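Data Collection Operator, Handheld Gripper (part-time, on site)

Osto is hiring operators for the Dralham collection site. The work is recording manipulation demonstrations that are used to train a grasping and packing policy. Operators work with handheld grippers at a table and repeat short tasks with everyday objects. No robot arm is operated in this role.

Each recording is called an episode. An episode has a written task, a start state and an end state. Typical tasks include putting items into a box, taking them out, and moving containers from one part of the table to another. Some tasks use one gripper, others use two. Object sets and backgrounds are changed between batches. The current phase, Hajji, calls for 3,000 accepted episodes and runs through March.

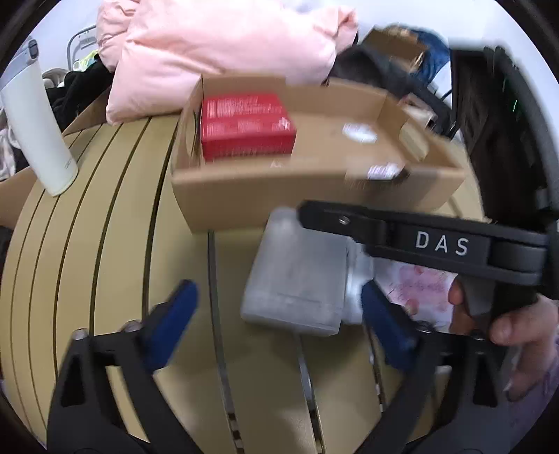 Tabletop setup with open box and mixed household items, seen from a handheld gripper.

Duties

Set the table according to the task sheet before each episode.
Record at a steady pace, keeping the fingertips and the target object in view.
Mark failed grasps, drops and early stops in the log. Do not delete them.
Check calibration at the start of a shift and after any impact to the device.
Upload and label episodes before leaving the station.

Requirements

Full use of both hands and normal or corrected vision. Able to stand for most of a four-hour shift. Able to read and follow written procedures in English. Prior experience with robotics is not required. Experience in assembly, packing or lab work is useful.

Training is paid and consists of 200 practice episodes, which are reviewed for path smoothness and label accuracy. Practice episodes do not count toward the phase total.

Shifts start at 8:00 a.m. and 1:00 p.m. Hands and forearms may appear in recordings; a signed release is required before the first session.

Apply through the Osto careers page under reference 927. State which shift you prefer and your earliest start date.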